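4.2 Produce outside the kitchen

Kitchens in the Vinton sample were small, and the counters in them smaller. Residents therefore sorted their shopping wherever a flat surface offered itself, and the largest flat surface in most homes is the one people sleep on. Of 3073 sorting episodes logged in May, the bed came second only to the kitchen table, a result our coding scheme had not anticipated and for which it had no box to tick.

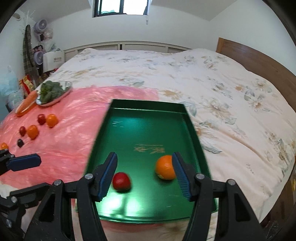

Household Practices Group, Skondik Institute
Figure 4. Sorting on a bed: tomato and orange in a green tray, remaining produce on a pink plastic sheet.

The sheet in Figure 4 covers only part of the bed. The floral duvet takes its chances with the rest. Leafy greens have a metal plate to themselves, while the small oranges and a carrot lie directly on the plastic. Hamada's distinction between "holding" and "sorted" places fits this arrangement fairly well – the tray is bounded, the sheet is not – although Hamada was writing about pantries and may not thank us for the extension.

We coded trays as sorted places only when they held 2 or more items. Under the stricter Sodum rule, which also requires the items to be of one kind, a tomato beside an orange would fail. Both codings are reported in Section 5.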